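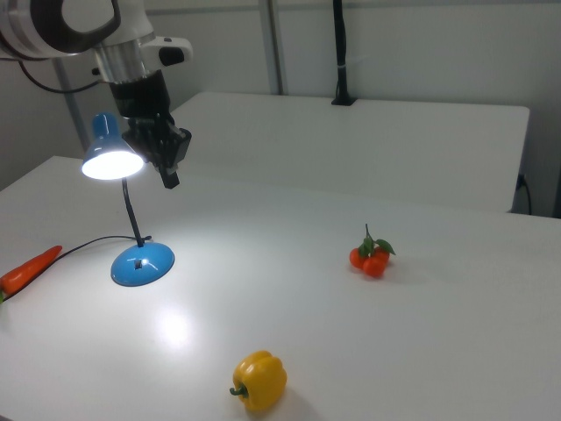 Figure 2. Blue desk lamp with a cone-shaped shade, switched on, lighting a white tabletop.

Research > Working Papers > Housing and Daily Life
Filed under: Lighting in the Home

4.2 Evening Use of Task Lighting

Households in the Tolberg survey were asked to record which lights were on at the evening meal and again two hours later. A total of 578 diaries were returned in usable form. Ceiling lights were the main source of light during the meal in most homes, but their use fell sharply afterward, when residents moved to reading, sewing, homework, or household accounts. At that point a single lamp with a directed shade, of the general type shown in Figure 2, was often the only light in the room.

This pattern matches the earlier findings of Brandão for apartment blocks in Vieira, where older residents gave cost as the main reason for turning off the ceiling light. In Tolberg, cost was mentioned less often. Respondents spoke more of comfort, and of not wishing to disturb others who were asleep or watching television nearby. Several diaries described the kitchen table as the only surface large enough for school work — a point to which we return in Section 5.
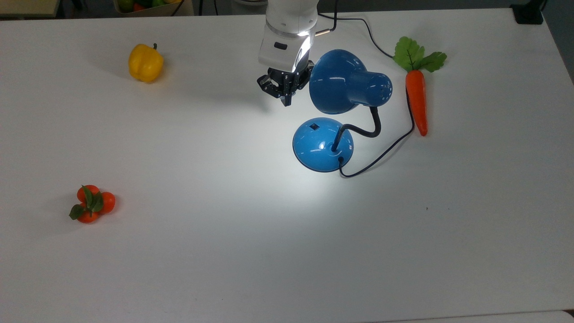

The diaries also show that lamps were moved more often than we had expected. In homes with one table, the lamp was commonly put away before the meal and brought back when the dishes had been cleared. Homes with a separate desk reported little movement of this kind. We did not ask about bulb type in the first round, and the question added in August was answered too unevenly to be used.

Light levels were measured in a smaller group of 200 homes. Readings were taken at the center of the work surface and again at its far edge. The difference between the two was greatest where a lamp was used alone, and smallest where a ceiling light was left on as well. Results by age of resident are given in Table 8.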